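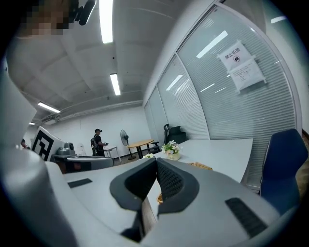 August, notebook 3, Ketow room

In by 8:40. Lights on, all tubes came up without flicker, including the small one at the far end that we had marked for replacement. Leaving the spare tube on the shelf by the sink for now.

Main job was the blinds along the glass partition. Shut the lot and left them shut. With the slats closed we still get pale streaks on them from the ceiling lights, so any reading taken facing the glass needs to say so. The streaks move when you move, which makes them easy to mistake for a gap in the slats. I went along with a strip of card and checked every panel by hand. One cord was snagged on its bracket. Freed it, no damage.

Light levels at bench height, blinds closed, tubes only:

Middle of the room: 700 lux
Back wall, by the door side: lower, meter would not settle, repeat tomorrow
Under the pipe: not taken, ladder in the way

The 700 matches what we had in the Trurkex log from before the repaint, so the white walls have not changed much at that spot. I expected more. The back wall is plain and clean now and throws a fair amount of light forward, but that doesn't show in the bench reading.

Notice on the glass: 禁止拍照, no photography, with the crossed-out camera under it. The lower sheet with the small print is hanging a bit crooked. It was taped with the cheap tape again. Please use the clear tape in the second drawer, the other kind leaves a brown line on the glass and I spent most of last month scraping it off with a razor blade and alcohol. I have not retaped the lower sheet. If somebody is reprinting it anyway, make the text larger, it is hard to read from where people stop.

Pipe: followed it along the left side of the ceiling to the back. Dry to the touch at both joints I could reach. The Farooqui quote for boxing it in is 3835, which includes the paint but not the access panel. I would leave it exposed. We need to get at the joints, and the boxing would drop below the beams and make that side of the room feel lower than it is. Wrote this on the quote and put it in the tray.

Measured the beam depth while the ladder was out. They are shallow, so the Jinudora track should pass under them on the short brackets. Ordered short brackets. If they come with the long ones again, send them back, don't cut them down.

Length of track needed, wall to wall less the end caps: 3000 mm. Stock comes in that length so there is no join. Fixings every 500, first one in from the end by 30. Mark the ceiling in pencil, the blue chalk does not come off the new paint.

Door was propped open most of the morning with people going through. Bags should go on the hooks outside once the track work starts, there won't be space to turn around with a backpack on next to the ladder. Will put a line in the room message.

After lunch: wiped the aluminum frames, top rails first. More dust up there than I thought. The lower rails are fine.

Still to do
Repeat back wall reading, both ends
Reading under the pipe, ladder moved
Retape or reprint lower sheet
Check bracket delivery
Return the long ladder to the store, it is signed out on our sheet

Off at 4:15. Lights off at the main switch, blinds left closed.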